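Home What we do Who we are Workshop Jobs Contact

2 min read

Who we are

Urio looks after other people's robot arms. Naomi Minja started the firm after a spell at Dralex, where she was the only person who read the manuals, and she has since hired Kimutai Temba, who doesn't read them but can hear a bad bearing through a closed door.

Most of our work is on two-armed benches. They come to us with one complaint, usually "the left one has gone funny", and we've learned to check the right one first.

A full service takes us through 70 checks, and the order matters. Power off, then the wrist cables, which need enough slack to turn and not enough to catch on the neighbouring arm. Then gripper fingers, joint play, bolts. After that we power up and bring both grippers in over the table, empty, until they nearly meet – slowly, with a hand on the stop button. If they disagree about where the middle is, we start again from the shoulder.

Only then do they get something to pick up. We keep a stock of ordinary desk things for this, because customers' robots spend their lives among ordinary desk things and a perfect steel cube teaches you very little. Staplers are a favourite. They have a hinge, a slope and a poor attitude.

Atieno Makokha keeps the service log, now at 3156 entries, of which a good many say "cable again". She would like it known that she also answers the phone, except on Friday afternoons – those are for sweeping up.

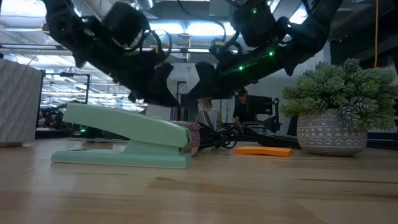

We take on new benches from March. Send us the model, the fault and a rough idea of who last tightened it.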